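Jersey sleeve sponsorship

Jersey sleeve sponsorship is a form of sports marketing in which a company pays a team or league for the right to place its name or logo on the sleeve of a playing uniform. It is sold separately from the main chest sponsorship and from the mark of the uniform manufacturer. The buyer is usually called the sleeve partner.

Definition and scope

A sleeve agreement normally covers one sleeve of the match jersey. League rules decide which one. Where a league reserves the right sleeve for its own competition badge, the left sleeve is the only space a club can sell. Some leagues sell the space centrally and divide the income among members. Others leave it to each club.

Most contracts extend to replica jerseys sold to the public, although children's sizes may be left out when the sponsor belongs to a restricted category such as betting or alcohol. Training wear, warm-up tops and staff clothing are treated as separate inventory and are often bundled at a discount.

Placement and size

The permitted area is set by regulation and is measured on the garment laid flat. A typical rule states a maximum surface, a minimum distance from the cuff and a minimum distance from any badge. Short-sleeved and long-sleeved versions must carry the mark at the same height on the upper arm. Sleeveless uniforms, as used in basketball, have no equivalent space, and the comparable product is a patch on the upper chest.

Marks are applied by heat transfer, embroidery or direct printing. Heat transfer is the most common method, as it allows a club to change the mark between competitions. A club that plays in two competitions with different rules may need two sets of jerseys.
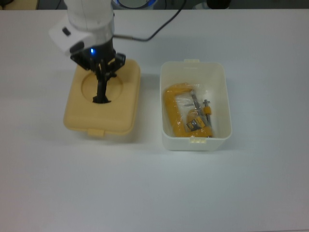 Reading time: 4 min

Valuation

The price of a sleeve is usually stated as a share of the chest price. Valuation firms combine three inputs: the time the mark is legible on broadcast, the size of the audience, and the cost of buying equal advertising time. The result is then reduced by a quality factor, which reflects the small size of the mark and the movement of the arm.

The Pladetti method, used by some agencies, counts an exposure only when the whole mark can be read for 2 seconds or more. Under this rule, throw-ins and player close-ups produce most of the value, and wide shots produce almost none. The older Grimesska scale counts partial exposures at half weight and gives higher totals. Figures from the two methods cannot be compared directly, and a contract that refers to measured value should name the method.

Contract terms

Sleeve agreements are generally shorter than chest agreements. Common terms include the following.

Exclusivity. The club agrees not to sell other inventory to competitors of the sleeve partner. Conflicts with the chest sponsor are settled by a category list attached to both contracts.

Appearance threshold. The fee is reduced if the mark appears in fewer matches than agreed, for example when a competition requires a clean sleeve.

Promotion and relegation. The fee rises or falls by a fixed percentage when the club changes division.

Matching right. The sleeve partner may match an outside offer before the contract ends, normally within a window that closes in April.

Sponsors in lower divisions may pay partly in goods or services. This value in kind is recorded at list price, a practice that tends to raise the reported total.

Example of a staged sale

The Athanasiadis Cup, a regional tournament, sold its sleeve space in stages. The first package covered the opening rounds and was priced at 1000 per team. The second covered the semifinals and final and was priced at 2000 per team. Both were bought by Plirley, a parcel company, which used the same mark throughout.

Criticism

Supporter groups object to the growing number of marks on uniforms and to price rises on replicas that carry them. Some clubs respond by selling a version without sponsors, usually in limited numbers.

See also

Naming rights
Kit manufacturer
Perimeter advertising
Ambush marketing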